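Getting the hall ready for a craft evening

Our Grendano group meets twice a month, and I love the half hour before everyone arrives! A few things I've picked up from setting out the tables:

Cover the tables with old wallpaper, pattern side down. Lining paper is fine too, but it tears if anyone gets going with the glue. Two strips per table, taped underneath — masking tape, please, as parcel tape pulls the varnish off.

Fill the urn first. Ours takes ages, and a room full of knitters wants tea by the time coats are off. 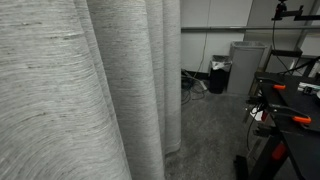

Put the biscuits well away from the wool. Felicja made us all little lidded tins for pins and needles in October and they've been brilliant (jam jar lids work just as well, with a magnet glued inside).

For sticky scissors, wipe the blades with a drop of cooking oil, leave for three minutes, then rub clean with kitchen roll. Lovely and smooth again!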